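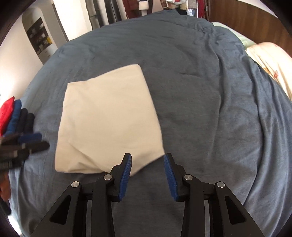
Abb. 1: Falten auf dem Bett, zwei Handgreifer, beiges Tuch auf dem Laken.

Handout zu Sitzung 2: Gute Praxis beim Aufzeichnen mit Handgreifern
Seminar Haushaltsrobotik, Etenesh Mersha
Stand: 15. Januar 2023

Hallo zusammen, letzte Woche sind wir ja nur bis zur Hälfte gekommen (meine Schuld, ich habe mich bei den Normen verquatscht), deshalb steht jetzt alles schriftlich da, was ich eigentlich noch sagen wollte. Bringt den Zettel bitte zur Übung mit!

Zuerst nochmal kurz die Normenfrage, weil Chaltu danach gefragt hat. ISO 13482 behandelt die Sicherheit persönlicher Assistenzroboter. Ein Greifer, den ihr selbst in der Hand haltet, ist noch kein solcher Roboter, und trotzdem möchte ich, dass ihr die Norm wenigstens einmal durchblättert. Für das Aufzeichnen selbst arbeiten wir mit unserer Hausregel, intern heißt die bei uns Lokirton. Die hat Florence Marchand damals angefangen und ich habe immer wieder drin rumgestrichen, also bitte nicht über die Nummerierung wundern.

Vor der Aufnahme

Finger einmal ganz auf, einmal ganz zu. Klingt banal, ich vergesse es selbst ständig. Dann die gerippten Pads anschauen: Fussel raus, und wenn ein Pad schief sitzt, wird getauscht und nicht gedrückt, bis es irgendwie hält. Die Gelenkbolzen mit dem Fingernagel prüfen, die dürfen nicht wackeln.

Bett glatt ziehen, aber bitte nicht bügelglatt. Ein paar Wellen im Laken gehören dazu, so sehen Betten eben aus, und ein Modell, das nur Hotelbetten kennt, nützt uns wenig. Fertig gefaltete Teile kommen an den Rand, das Teil in Arbeit in die Mitte. Wer fremde Wohnungen nutzt, braucht vorher die schriftliche Einwilligung. Briefe, Fotos, Medikamente und offene Bildschirme räumt ihr weg, bevor die Kamera läuft. Die Weitwinkel sehen viel mehr vom Zimmer, als man denkt!

Während der Aufnahme

Beide Greifer bleiben möglichst im Blickfeld. Ganz klappt das bei großen Stücken nie, und ein angeschnittener zweiter Greifer ist völlig in Ordnung. Was ich nicht will, sind ruckartige Schwenks mitten im Griff. Erst greifen, dann heben, dann drehen, und wenn es euch zu langsam vorkommt, ist das Tempo wahrscheinlich gerade richtig.

Spannbettlaken sind der Endgegner. Mitiku Gashaw hat in unserem Projekt Gebru 195 Durchgänge nur mit Bettwäsche gesehen und schwört darauf, das Laken nah am Gummizug zu fassen, so dass die Bahn frei nach unten hängt.

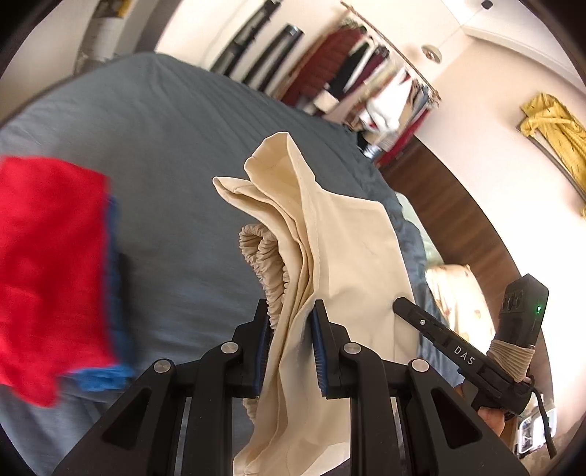 Ich mache es genauso, nehme aber lieber gleich mehrere Lagen zwischen die Finger, dann rutscht mir weniger weg. Darüber dürft ihr mit Mitiku streiten, ich halte mich da raus. Wichtig ist mir nur, dass ihr innerhalb einer Serie bei einer Methode bleibt und sie im Protokoll notiert.

Nochmal zur Handhaltung: Griff locker umfassen, Handgelenk gerade, und lose Bänder oder Kabel so führen, dass sie nicht in die Gelenke geraten. Nach 20 Minuten wird Pause gemacht, auch wenn es gerade gut läuft. Zieht es im Unterarm, hört ihr früher auf.

Nach der Aufnahme

Misslungene Griffe werden nicht gelöscht! Markieren, kurz dazuschreiben, was schiefging, fertig. Im November hatten wir 2.068 Aufnahmen auf dem Server Brodbridge und bei fast 195 davon fehlte das Protokoll komplett. Liya Endale hat die alle von Hand nachgetragen, und ich glaube, sie grüßt mich erst seit Kurzem wieder.

Dateinamen wie im Muster, keine Umlaute, keine Leerzeichen.

Bis zur nächsten Sitzung lest ihr bitte den Abschnitt zur Gefährdungsbeurteilung und schreibt eine halbe Seite zu eurem eigenen Aufbau. Abgabe per Mail an mich, Betreff »Lokirton« plus Nachname.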